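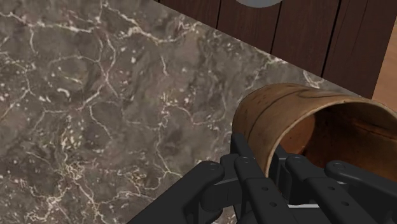 How much of the budget should go to the hand compared with the arm? Plan the hand as a separate line of equal standing, and settle the hand model before the arm order is signed.

## 4. Planning the purchase

This section applies to the Skelon four-axis and six-axis benches fitted with a multi-fingered hand. Complete it before requesting a quotation from Kuhlmann or another dealer.

### 4.1 Steps

1. List every object the hand must hold. Record the outside diameter, the mass and the position in which the object is presented (upright, on its side, stacked).
2. Mark the heaviest object. The combined mass of hand, cable and object must stay under the rated payload of the arm.
3. Measure the work surface from front edge to back edge. Leave 200 mm clear on each side of the base for cable bend.
4. Run the object list in the Vurna simulator. A trial license lasts 59 days and starts at first login - do not log in before the list is complete.
5. Save the simulation report and attach it to form P-2. Dealers quote faster against a report than against a written description.
6. Enter the following as separate lines in the budget: arm, hand, controller, mounting plate, spare finger set, training, freight.
7. Send the form to the planning desk at Lirnden, attention Henryk Wysocka.

**Note:** Cups and other round objects lying on their side need their own entry in step 1. A grasp that is set up for an upright cup can't be reused without a new simulation run.

**Note:** Simulated stone and wood surfaces use default friction values. Replace them with measured values if the bench top is polished.

**Caution:** Do not order the mounting plate from the arm drawing alone. Hands built before revision 2 use a different bolt pattern.

### 4.2 Recurring costs

Budget for one finger service every 200 operating hours. The Vurna license is renewed yearly and is not covered by the hardware warranty. Freight for returned hands is paid by the customer unless Dariusz Kwiatkowski at the service desk has issued a return number.

Quotations are priced per bench. Request a new one if the object list changes after step 5.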